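Back in the workshop at Unddale this July, and I finally got to have a go at teaching! Szu-yu Lui had me on the remote controls for most of the morning, going painfully slowly near the white tray.
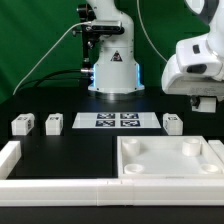 How many goes does it need before it learns anything? We're aiming for 183 on this task, and I managed seven before lunch.

My trouble is dithering. If I stop to think, the pause gets recorded too — so I've started planning the whole move before I touch anything.

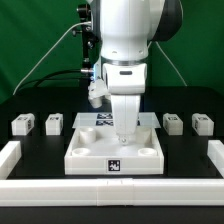 Nerys Price reckons I should leave a few wobbles in, as long as I correct them, so that it learns how to recover. I'll try that on the next 40.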